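Community Programs in Club Sport
Handout 4: Planning a Match Day Open House
Instructor: Gisela Heitmann

Last week we looked at season ticket outreach. This week is the fun one! An open house is the day a club throws its gates open before kickoff, and when it goes well the town talks about it for months.

Our running case is Eststead, a small soccer club with a ground that holds 3,317. Dexter Pangilinan ran its first open house in August, before the opening home game, and he has kindly let us use his planning notes.

Start with these three questions:
1. Who already comes, and who lives close by and never has?
2. What can people do at the ground before the gates would normally open?
3. Who meets them when they arrive?
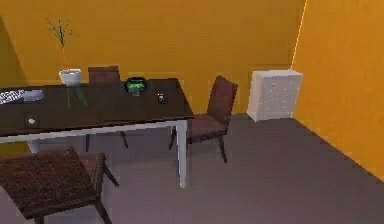 Choosing activities

Eststead settled on 9 activities, from a walking soccer game to a drumming workshop on the terrace. Look at how many let people join in with no sign-up at all. I love this part of the plan, and I'd like you to steal from it freely! The club set itself a target of 2,000 visitors before kickoff and gave the youth teams the center circle at halftime (parents came for that alone).
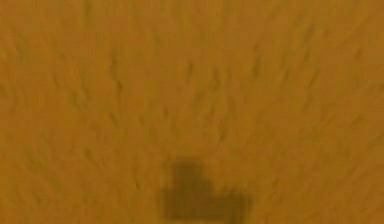
Signs and zone colors deserve far more care than they usually get. Eststead gave each stand its own color and repeated it on maps, wristbands and stewards' bibs. Go for a shade people can name out loud in a crowd. A warm mustard-orange like the one just above is lovely, but one steward will call it yellow and the next will call it orange, and then a family of five is at the wrong turnstile. Test your color names on a few people before you print anything.

Working with partners

Rathjen, the local bus company, ran extra services, and Kiều Châu's youth choir sang by the tunnel. Both were asked early and both were given one named contact at the club.
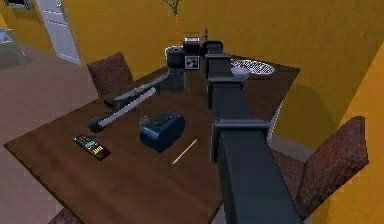
Hold your planning meeting around one table, with the ground plan laid out where everyone can reach it. Bastian Strobel, who coaches the under-18 side, brings bits and pieces from home to stand in for the stalls and stages. A TV remote like the one on the dark brown table makes a great main stand, long and narrow, and you can swing it to a new angle while people argue about where the lines will form. Try it in your groups!

For next class: draft a one-page plan for a club you know, with a timetable and a partner list. Hye-jin Chae will collect the drafts at the start of the session.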